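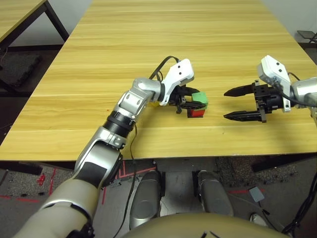 Workshop notebook / Adhesives and joints

10 Dec 2021

Lap shear, liquid hide glue against the white PVA, second batch. Continues from the April entries, which used the old clamping blocks and should not be compared directly with anything below.

Stock: hard maple, all from the same board, planed on both faces the morning of glue-up. Strips cut with the grain running lengthwise, overlap marked with a knife line and checked against the steel template. 13 specimens total. Seven with hide glue (H1 to H7), six with PVA (P1 to P6). The odd number is a cutting mistake. One strip meant for the PVA set had a pin knot inside the overlap and there was no spare of matching thickness.

Glue: the hide glue is the Rudamlow bottle opened in April, stored in the cold cabinet. Strung a little when poured but no smell and no skin on top. Stroke test on scrap gave a hard, clear bead overnight that snapped cleanly, so it was accepted. PVA is a fresh bottle from Van Acker. Hema Sundaram wants the bottle lot written on each specimen from now on, in pencil, outside the overlap. Done for this batch.

Spread: both faces wetted with the notched plastic card, closed immediately. Squeeze-out continuous on all P specimens. On H3 and H6 the squeeze-out stopped short on one side. Flagged both before testing so nobody accuses me of finding a reason afterward.

Clamping: new blocks, wax paper under each side, screws run down with the torque driver at the same setting throughout. Left in clamps 9 hours, then racked on edge with air on both sides until testing. The rack by the window was not used. In the earlier batch the specimens nearest the glass came out cupped, and I don't want to argue about draft again.

Fixture: grips shimmed to keep the load line through the glue plane. Still some rotation visible at high load. Annelies De Haan suggested thicker end tabs glued on with epoxy. Worth doing for the next batch, but it adds a day of cure and makes the strips useless for anything else. Crosshead rate same as April.

Results, peak load in newtons, the two that matter most:

H6: 1,937. Lowest of the batch. Failed entirely in the glue line, with a shiny starved patch along the side flagged above. One face has almost no glue on it.

P4: 3,502. Highest of the batch. Failed in the wood, long splinters running out past the overlap. This tells us the joint was stronger than the strip and nothing more.

Remaining values are in the test binder behind the Jirdale tab. Copied there by hand from the display. Export from the load frame software is still writing blank columns.

Failure modes, by eye under the desk lamp:

P set – mostly wood failure. P2 mixed, with a patch of clean glue film at one end where the card probably skipped.
H set – mixed on all except H3 and H6. H5 and H7 look as good as anything in the P set. H1 has a shallow wood failure that stays close to the surface, which makes me suspect the planer knives rather than the glue. Burnished surface, fibers crushed, weak layer just under the glue. Check the knives before cutting more strips.

Reading of this so far: with a full spread, the hide glue is good enough on maple for the chair repair work. With a poor spread it is much less forgiving than PVA. That is a statement about my spreading as much as about the glue. Two starved joints out of seven is bad technique. The liquid hide glue was cool when applied and thick enough to drag under the card. Next time stand the bottle in warm water first and note the temperature. I did not note it this time.

Open time: not tested properly. I closed every joint as fast as I could, which is not how anyone assembles a chair. A real assembly has rails and stretchers waiting while the last tenon is found. Proposed series: same strips, same glue, closing delayed in steps after spreading, one set open face and one set lightly touched together. Hema thinks the touched-together condition is the only one worth running. I would keep both for the first round and drop one later.

Humidity: the request from Flerkance was for joints that hold through a heated winter and a damp summer. Nothing in today's work says anything about that. Hide glue softens with moisture and this is often the reason to use it, as the joint can be opened again without breaking the part. We need a number for how soft and how soon. The cabinet for this is available, but the door seal leaks at the lower hinge and the salt tray has to be refilled. Seal first, then tray. Saturated salt in the tray, fan on low, dummy strips in for weight until they stop gaining.

Cleanup notes: hide glue squeeze-out came off with a damp rag and left no mark under shellac. PVA squeeze-out was left to go rubbery and then lifted with a chisel, but on P1 and P5 there is a pale smear that shows up as soon as finish goes on. Irrelevant to strength. Relevant to the customer, who will see the smear and never see a load curve.

Shellac test on offcuts, while everything was out: two coats padded on, dewaxed flake, thin cut. The maple takes it evenly across flat grain and goes darker at the ends. No sealing step used. Offcuts are in the tray marked with blue tape. Please don't use them as stir sticks.

Corrections to earlier entries: the April page gives the overlap in the wrong direction (length and width swapped). The area is the same, so the stress figures stand, but anyone cutting new strips from that sketch will get them wrong. Sketch struck through and initialed.

To do:
Check planer knives, replace if nicked.
Reseal cabinet door, lower hinge side.
Order more wax paper, the unbleached kind leaves less on the blocks.
Ask Annelies for her end tab drawing.
Cut strips for the open time series from the second maple board – measure its moisture content before and after planing.
Fix or give up on the load frame export.

Broken specimens are bagged in pairs with the fracture faces out. Keep H6 and P4 separate from the rest for Hema.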